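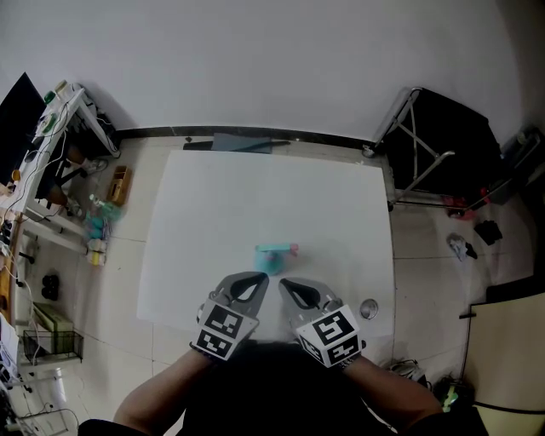
Re: [grippers] Curved fingers or flat ones for the handhelds?

Hi all,

Rosaire Cloutier wrote on Wednesday:
> We've been on the flat Genen fingers for months and I'm fed up with
> them. Anything thin lying on the floor just gets shoved along. Has
> anyone tried the curved ones in a handheld pair? And do you lose the
> markers when the two hands come close together?
>
> Rosaire

Rosaire, yes, we swapped to curved in September and I'm not going back! They're the Clasov ones (grey, two fingers each), and we've been using them as a pair down on the floor over a big sheet of white paper. The paper was Dudás's tip from ages ago on this list and it does help, our tiles confused the tracking no end.

The thing I like is coming at something small from both sides with the tips angled in towards each other. The little turquoise piece with the bar across the top used to be my nightmare with flat fingers, I'd have the bar off before I'd got hold of anything. With the curved ones I logged 14 tries and messed up 2, both my own fault for rushing. The round metal lid is another story. It's slippery, and the curve only touches it in a couple of spots, so I'd keep a flat set in the drawer for lids and plates.

On the markers: we've got the cubes sitting on top, one per gripper, so there's usually more than one face showing to the head camera. I only lose one if I roll my wrist right over, or if my sleeve gets in the way (roll them up, it's annoying how often that one catches me). Hands close together has been fine so far. We did have a bad afternoon when the Brurkance controller was still on firmware 2118 and kept mixing up left and right, but the next update sorted that.

One grumble, the spring is stiffer than on yours and my thumbs were aching after an hour. Does anybody know if Clasov do a softer one?

Happy to post you our spare pair if you want a go before buying, just send me an address.

Annick Gauthier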